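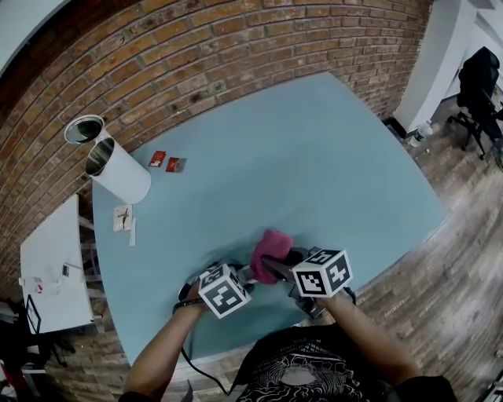

Figure 1. Hand-held gripper closed on a pink cloth, with a marker cube on each side.

Robotics Workshop, Unit 2: Collecting Hand-Held Demonstrations
Course notes, revised April 20, 2024
Instructor: Hanna Wilczyńska. Lab sessions: Bartosz Dudek.

Welcome back, everybody! Last unit we drove the arm from the keyboard, and I think most of you came away with a healthy respect for how slow and fiddly that is. Now we put the keyboard away and do the task with our own hands, holding the same kind of gripper the arm will carry later. It feels a bit silly for the first few minutes and then you stop noticing, and I promise it is a lot more fun.

What the cubes are for
Look at the two white cubes in Figure 1. Each visible face carries a black square pattern, and the tracking program finds those squares and works out where the gripper is and which way it is turned. One clear face can be enough for a rough answer, but two or more give a steadier one. We have cubes on both sides so that when you roll your wrist and hide one, the other has a good chance of still being in view. Please don't put your fingers over the patterns. Everyone does it at least once (I did it for an entire afternoon in August, and Bartosz was very kind about it).

Why we start with cloth
A block keeps its shape, so if your grasp is a little off you still get the block. Cloth bunches up, folds over itself and never lies the same way twice, and that makes it a good teacher. In the figure the cloth is clamped between the fingers and bunches upward above them. That kind of grasp is perfectly fine for this exercise – we are not folding laundry yet, only picking up, moving and putting down.

Running a session
Work in pairs. One person holds the gripper and the other runs Skavano, the recording program, on the lab laptop. Swap when you get tired, and do say so when you are tired, as sloppy hands make sloppy data.

1. Start the recording and hold still while your partner checks that both cubes are being tracked.
2. Reach, close the fingers, lift, move, lower, open. Take your time.
3. Bring the gripper back to where you started before your partner stops the recording.
4. Drop the cloth a new way before the next try.

Keep an eye on the cable too. Leave enough slack to reach the far side of the table, and don't let it run in front of a cube.

Other things on the table can stay there. We want the finished program to cope with a table that looks used, so move them about between tries if you like, only not in the middle of one.

How much we need
The Makowska group reached 297 usable recordings last term, and their arm managed the pickup nicely. We are aiming for 400 as a class, and we already have 122 from the trial session. A fumbled grasp that you recover from is still usable, so keep it. Throw out a recording only if tracking drops or the cloth leaves the table.

For next time
Read the Dovis handout on camera calibration, at least as far as the part on lens distortion. Then write half a page on one recording of yours that went badly and what you would change. Send it to Bartosz, with the recording number at the top.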